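Zwischenbericht an die Geschäftsleitung, Stand September
Projekt Natano: Vergütung und Beratungsqualität im Händlernetz von Edine
Verfasserin: Borghild Lindqvist

Der Auftrag lautete, bis zum Herbst zu prüfen, ob die neue Bonusregelung für Finanzierungsverträge die Beratung verbessert hat. Einen Beleg dafür habe ich bisher nicht gefunden.
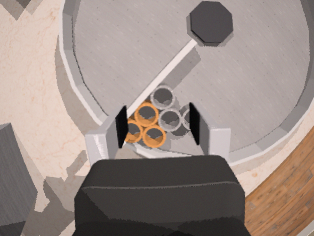
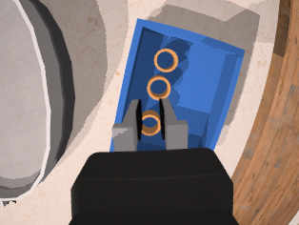
Warum reichen die vorliegenden Zahlen nicht für ein Urteil?
Von 526 angeforderten Beratungsprotokollen liegen uns 300 vor, und ausgewählt haben sie die Händler selbst. In 142 davon fehlt jede Angabe zur Provision. Wer so auswählt, bekommt gute Protokolle zu sehen.

Halvard Aasen aus dem Vertrieb verweist auf die gestiegene Kundenzufriedenheit. Die Befragung findet allerdings bei der Fahrzeugübergabe statt, also bevor die erste Rate abgebucht wird. Ich halte den Wert für diesen Zweck für unbrauchbar und habe ihn nicht in die Auswertung übernommen.

Erledigt sind der Leitfaden für die Gespräche und die Schulung an den Standorten Lamont und Udero. Teilgenommen haben vor allem die Filialleiter, kaum Verkäufer. Oda Haugen hat die Unterlagen überarbeitet; sie sind jetzt verständlich, ändern aber nichts daran, dass der Quartalsbonus weiterhin am Volumen hängt.

Offen ist die Stellungnahme der Rechtsabteilung (Eugénie Poulain) zur Offenlegung der Provisionen. Zwei Nachfragen blieben ohne Antwort. Ebenfalls offen: Testkäufe. Das Budget dafür war zugesagt und ist noch nicht freigegeben.

Bis zum nächsten Bericht ziehe ich die fehlenden Protokolle per Zufallsauswahl nach. Den Start in weiteren Filialen würde ich bis dahin aussetzen. Torunn Kvam sieht das anders, ihre Anmerkungen liegen als Anlage bei.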